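Sorting Small Things at Clatness

Tanner Tremblay runs the sorting table at Clatness, a secondhand shop and workroom where people bring in the contents of their drawers and go home with fewer of them. He has done it since July of last year. Before that he worked in the parts department at Björklund, a repair business, where he looked after fasteners, springs and washers. We talked at his table on a slow morning, with a break when the phone rang.

Tremblay did not start out liking boxes. "I thought you bought a box when you had given up," he said. At Björklund everything lived in steel drawers with a paper label on the front, and the labels were wrong about half the time. People opened three drawers to find one part. When the steel cabinets were replaced with see-through bins, they stopped asking him where things were.

That is still his main rule. If you can see what is inside, you don't need to remember it. He will use a cookie tin for candles or batteries, but for small loose things he wants plastic he can look through, with a lid that is attached. Loose lids get lost. He keeps a stack of lids under the counter that fit nothing in the shop, and he has not been able to make himself throw them out.

The type he recommends most is low and rectangular, with a hinged lid and a divider or two inside. He likes the smoky gray ones better than the fully clear ones. They hide dust and fingerprints a little, and you can still tell what you are looking at. He opens the lid all the way back before he starts, so that both hands are free and he isn't working around it. 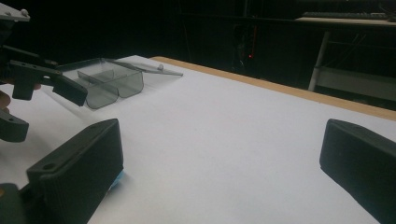
Gruren disagrees about the dividers and has told him so more than once. Fixed compartments, the argument goes, make you sort to suit the box, and you end up with one section stuffed full and another holding a single button. An open tray with a few small cups in it would do the same job, and the cups could be moved around when your habits change.

Tremblay has heard this and gives it some credit. He has used cups. His complaint is that they tip over when the tray is carried, and then the whole thing has to be sorted again. "If it never leaves the shelf, use cups," he said. "If it goes from the shelf to the table and back, I want walls."

He was more definite about size. Most people who come in want a box that is too big. They measure the shelf when they should be looking at the pile. He asks them to put the pile on the table first and push it into groups by hand, without any container near it. Usually there are fewer groups than they expected. One woman brought in a bag of 352 beads, which she had counted, and was ready to buy a cabinet with 40 drawers. She left with two boxes and later told him that the second one was for thread.

The table matters too, he said. The one at Clatness used to be dark brown, and black screws and gray erasers disappeared on it. A white top fixed that. He wipes it down at the end of the day and doesn't let anyone put coffee on it, himself included.

I asked him what goes in the compartments once the groups are made. He said the biggest things go in first, toward the back, and the things you reach for every day go near the front. He doesn't fill a section past the top of its wall. When the lid won't close flat, something has to come out, and people should decide what that is before they put the box away. A lid that is pushed down on a full box will pull at its hinge, and after that it never sits right.

Toys are a different matter. Parents want them sorted by kind, and children don't think of them that way. A child will put a soft ball in with the crayons if those are the two things she likes, and he sees no harm in it. He tells parents to give the child one section to run however she wants and keep the rest for pieces that belong to a set.

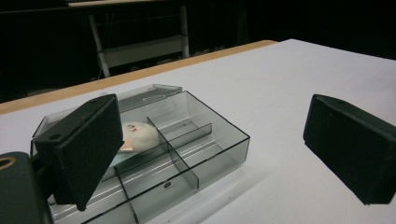 He would also leave one compartment empty at the beginning. Something always turns up afterward, under a couch or in a coat pocket, and if there is no place for it the sorting starts to come apart within a week. He has watched it happen at home. His own kitchen drawer has been redone 8 times, by his count, and the only version that lasted was the one with a free space in it.

On labels he has changed his mind. He used to put them on everything. Now he labels only the short side of the box, the side that faces out on the shelf, and he writes one word. He uses masking tape, which comes off cleanly and can be replaced when the contents change. A label maker from Gruko sat on the counter for most of the winter and he used it twice.

Cleaning is simple: lukewarm water, a drop of dish soap, a soft cloth. Paper towels leave fine scratches on clear plastic, he said, and the corners by the divider walls need a cotton swab. He dries the box with the lid open and leaves it that way overnight.

The sorting table is open on Saturdays from 10 to 2, and there is no charge for using it. Bring the pile in a bag and leave the boxes you already own at home until you have seen how many groups you have.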